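餐饮区手持夹爪作业守则：第二版改了哪些地方

Wekholm 工作组这个月把《餐饮公共区手持夹爪作业守则》的第二版发给了各采集队。第一版用到现在，前后收到的意见不少，多数来自 Lestevov 在美食广场和员工食堂跑现场的几支队伍，也有几条来自场地方 Cirkby。新版篇幅和旧版差不多，条目重新排过，有几处要求收紧，有两处放宽。下面按大家实际干活的顺序讲一遍，和旧版一样的地方从略。

先说适用范围。守则管的是在营业中的餐饮场所里，由人手持夹爪工具做收桌、归置、取放餐具一类动作的采集作业。机械臂上桌、移动底盘进场，走另外一套审批，不在本守则之内。闭店以后在空场里做的作业，只适用其中的卫生和数据两章。旧版在这一点上写得含糊，有队伍把闭店作业也按全套流程走，填了很多用不着的表；也有队伍反过来，把营业时段刚开始的那一小段当成闭店处理。新版写明：只要场内有一位顾客坐下，就算营业中。

进场之前

进场许可还是由场地方出具，采集队不能拿商场总服务台的口头同意当许可。新版要求许可上写清楚可作业的区域，最好附一张平面图，把通道、取餐口、回收台标出来。取餐口前面和回收台前面一律不作业。旧版写的是“尽量避开高峰”，各队对高峰的理解差别很大，新版改为由场地方在许可上填时间段，队伍照填好的时间段执行，现场不再另行判断。Cirkby 的做法是早上十点前把当天可用的区域发给领队，临时有团餐或者设备检修的，会在同一条消息里划掉。

告示牌的要求有变化。旧版只要求在作业区入口放一块，新版要求每条能走进作业区的通道都要放。告示牌上写四件事：正在进行影像采集，采集单位的名称，影像的用途，不愿意入镜的人找谁说。字号以站着能读清为准。我们看过几块现场在用的牌子，单位名称印得很大，联系方式缩在最下面一行，蹲下来才看得见，这种要重做。牌子不要靠着垃圾桶放，也不要挡住店家的菜单。

每队同时在场的手持操作者不超过两人，另配一名引导员。引导员不拿工具，负责看周围、答问、处理顾客的要求。旧版允许引导员在人手紧张时临时顶替操作，这一条取消了。取消的理由写在修订说明里：复核记录时发现，顾客上前询问的时候，引导员手里正拿着夹爪的情况并不少见，问话和操作两头都顾不好。

工具检查

各队现在用的主要是 Takagi 手持夹爪，守则里的检查表按这种工具写，用别的型号的队伍对照着改。开工前检查指垫有没有翘边，固定螺钉有没有松动，镜头护罩有没有裂，开合到底时有没有异响。指垫的纹路里容易积东西，要拿软刷沿着纹路刷，不要横着蹭，横着蹭会把垫子边缘带起来。刷完用食品接触面可用的消毒湿巾擦一遍，晾干再用。

夹力上限仍由工具侧锁定，现场不许解锁。第一版里没有说谁保管解锁的权限，第二版规定由设备管理员保管，领队也拿不到。有领队问，遇到拧得很紧的瓶盖怎么办。答复是跳过，在记录里选“未完成，夹力不足”。这类样本对后面的人是有用的，不需要为了凑完成率去硬拧。

指垫更换周期从“视磨损情况”改成了固定次数：每做满200次取放换一副。有几支队伍提出这个数偏低，换下来的垫子看上去还很新。工作组讨论后没有改。餐饮区的取放经常沾油，油进了纹路以后摩擦变化比磨损来得早，肉眼不好看出来，等到杯子在半空中打滑就晚了。换下来的垫子清洗后可以拿去做室内练习，练习用的要在背面画一道线，免得混回现场。

掉在地上的夹爪算一次碰撞，停用，重新走一遍开工检查。有人问轻轻碰到桌沿算不算，不算，但指尖外壳出现缺口就要停用，缺口会刮破纸杯和塑料袋。

靠近桌子

改动最多的是这一章。旧版只有一句“未经顾客同意不得触碰顾客物品”，放在现场不够用。一张桌子上摆着托盘、杯子和袋装食物，旁边坐着人，这个人是这张桌子的还是隔壁那张的，东西是吃完了还是刚放下，站在桌边的人是看不出来的。新版把接近桌子的过程分成“停”“问”“动”，每一步都有能检查的要求。

停，指的是夹爪到达桌沿之前先停住，张开，保持不动。这时候镜头可以拍到桌面，夹爪不能越过桌沿。停住的时间以引导员给出手势为准，引导员没有手势，操作者就一直停着。手臂酸了可以退回来放下，重新来一遍。有队伍习惯把夹爪伸到桌子上方再等，说这样后面的动作连贯。从数据角度看连贯确实好一些，从桌边坐着的人的角度看，一个金属和塑料做的东西悬在他的饮料上面，他会往后躲。新版不允许这样等。

问，由引导员来问，操作者不开口。问的内容固定成一句话：这张桌上的东西您还要吗，我们可以帮忙收一下，过程会拍摄。对方只回答前半句的，视为没有同意拍摄，东西照常请保洁来收，采集不做。桌边没有人但椅子上放着包的，按有人处理，等人回来再问，不等的话就换一张桌子。

动，是得到同意之后的取放。先收空的、轻的、不会洒的，再收杯子，最后收托盘。有液体的杯子夹的时候要保持杯口朝上，移动高度以刚好越过桌上其他物品为宜。旧版写的是“抬高避让”，结果有人抬得过高，洒出来的范围也跟着变大。

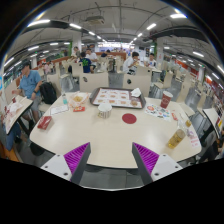
Engelbert Ruchti 来信说，他同意先停后问，但觉得“视为有人”这一条写得太宽。按他的经验，美食广场午后有大量桌子是人已经走了、东西没收，旁边碰巧坐着别桌的顾客，照新版执行，引导员要把邻桌的人都问一遍，一个下午问下来，被打扰的人比以前还多。他建议给引导员一点判断的余地：邻座的人背对这张桌子，或者他自己面前另有餐食的，可以不问，直接请保洁确认。

工作组把这个意见讨论了两轮，采纳了一半。邻座面前另有餐食的，可以不问本人，改问保洁或者最近的店家，确认以后才能动，确认人要记进记录。背对桌子这一条没有采纳。背对着的人常常是在跟同伴说话或者看手机，起身时转过来发现自己的饮料没了，现场最难处理的投诉就是这一种。关于打扰人的问题，修订说明里加了一句提醒：同一位顾客在一次用餐期间最多问一次，引导员之间要互相通报，两支队伍在同一场地作业时尤其要注意。

这里顺带回答另一个被问了很多次的问题：没吃完的东西能不能收。能收，前提是问过、对方明确说不要了。没有问到人、只是保洁确认可以收的桌子，凡是袋子里、杯子里还有食物或饮料的，一律由保洁动手，采集队只收空的容器和纸类。票据、卡片、手机、钥匙、药盒，不管在谁的桌上、有没有人，夹爪都不碰。小票很多人随手扔，也有人回来找，它和卡片一样处理，用手指给保洁看，由保洁决定。

还有小包装的酱料和糖包。旧版把没拆封的小包装列为可采集物，有队伍专门把它们夹起来放回调料盒。新版禁止放回。上过顾客桌面的小包装不能回到公共调料盒里，这是场地方的卫生要求，采集作业没有理由例外。需要做这类动作的，自备一份道具，装在自己的盒子里，用完带走。

人和镜头

鱼眼镜头视野很宽，操作者觉得自己只对着一张桌子，拍下来的画面里可能有半个大厅。这一点新来的操作者普遍估计不足，旧版也没有讲。新版要求每位操作者上岗前看一段自己拍的素材，由领队陪着看，看完自己说出画面里有哪些原来没想到会拍到的人。这个环节没有分数，做完签字就行。

选桌子的时候，优先选背后是墙、柱子或者空座位的。站位尽量让镜头朝向人少的一侧，哪怕因此要绕半圈桌子。镜头不对着取餐排队的人，不对着儿童座椅区。有顾客正对镜头用餐、距离又近的，换一张桌子，不要指望后期打码来解决。打码是必做的，可它处理不了衣服、姿势、随身物品这些熟人一看就认得出来的东西。

顾客提出不愿意入镜，不论有没有拍到，当场停止，引导员记下时间，领队在当天收工前把对应的片段找出来删掉。旧版要求顾客填一张申请表，新版取消。口头说一声就够了，不追问原因，也不要劝。需要给对方一个凭据的，引导员手里有编号小卡，写上时间交给他，以后要查可以凭卡联系。小卡上不记录顾客的姓名和电话。

录音默认关闭。确实需要声音的项目单独报批，目前没有批过餐饮区的。个别队伍的夹爪在升级固件以后录音自动打开了，设备管理员发过通知，开工检查表里也加了这一项，请各队核对自己手上的表是不是新版。

通道与体力

操作者在桌间移动时夹爪收拢，指尖朝下，贴近身体一侧。通道里遇到端着餐盘的人，采集的人让路，让的时候往空位那边靠，不要往后退，后面经常有人。椅子没有推回去的，先由引导员用手推好再通过，夹爪不用来推椅子。地面有汤水的地方绕开，同时告诉保洁。

连续手持作业时间定为50分钟，到点休息，休息期间工具关机装盒。第一版没有写时间，靠自觉，有人一口气做到手抖。手一抖，杯子就晃，数据也用不了。休息不要占顾客的座位，场地方一般会给一处后场空间，没有的话在许可阶段就要谈好。各队反映最多的是背包没处放，放在顾客区的椅子上会被当成占座，也会让别的引导员误判。新版要求采集队的随身物品集中存放在后场，顾客区里不放。

卫生

操作者和引导员都按场地方对前厅人员的要求洗手、束发。夹爪每换一张桌子擦一次，每接触一次液体擦一次。擦拭用的湿巾不放在顾客桌上，用过的扔进自己带的袋子。收下来的餐具和垃圾送到回收台，由保洁分类，采集队不自行分类，也不把几张桌子的东西叠在一只托盘上端过去。

洒了怎么办，旧版写了大半页，实际没有人在现场翻出来看。新版缩成几句话：操作者原地停住，夹爪张开放低；引导员先看有没有人被溅到，再叫保洁；有人被溅到的，领队到场，先道歉，清洗费用由采集单位承担，不在现场讨论责任。这一次取放的影像保留，单独标记，复盘用完就删。

数据这一头

记录表增加了“确认方式”一栏，选项是本人同意、保洁确认、店家确认。没填这一栏的片段，入库时会被退回。Lestevov 的后台已经加上了这个字段，用自己表格的队伍请照着加。退回的片段可以在3天内补填，过期直接删除，不接受事后回忆。

打码在队伍这一级完成，未打码的素材不出队。抽检由另一支队伍来做，抽到一处漏打，整批退回重做。这个做法有人觉得重，试行时也确实有队伍整批重做过。Ruchti 在同一封信里问，漏打一个远处模糊的人影和漏打一张近处的正脸，能不能分开对待。目前不分。远近由谁来判断、判断错了怎么算，还没有想出能让各队执行一致的办法，工作组愿意听具体的方案，最好带上样例和判断步骤。

场景描述里不写顾客的外貌和衣着。标注员有时候为了区分片段，会写“穿某色衣服的人旁边那张桌子”，以后改用平面图上的桌号。桌号由领队在进场时和场地方核对，Cirkby 的几处场地在椅子和桌子重新摆放以后编号没有跟着改，领队到场要先走一遍。

培训和过渡

第二版从发出之日起试用，到下一期通讯出来之前，新旧两版都认，但“停”“问”“动”和录音关闭这两部分立即执行，不设过渡。已经按旧版培训过的操作者补一次课，补课在空桌上用道具练，重点练停。看起来最简单的动作，练的时候暴露的问题最多：有人停住了但指尖慢慢往前漂，有人手停了身子还在往前倾，有人一边停一边去看引导员，镜头跟着甩过去，把旁边一桌全拍了进来。补课时把素材放出来看，改起来很快。

引导员的课单独开，内容以问话和答问为主。常被顾客问到的几个问题附在守则后面，包括这是在做什么，拍了以后给谁看，会不会把收桌子的人换掉。最后一个问题，守则给的建议答法是照实说：这些素材用来训练机器做收拾桌面的动作，将来用在哪里由使用的单位决定，采集队不清楚各家的安排。不要替场地方作保证，也不要开玩笑带过去，听的人里常常就有正在收桌子的人。

各队对第二版的意见请写清楚条目号和当时的情形，交给领队汇总。单写“不好执行”的意见没法处理。场地方的意见走许可联系人，工作组会一并看。指垫更换次数、连续作业时长和抽检退回的办法，在下一次修订时重新讨论，届时会请做过记录的队伍带着记录来。旧版守则纸本请各队自行销毁，夹在工具盒盖里的那一份也要换掉。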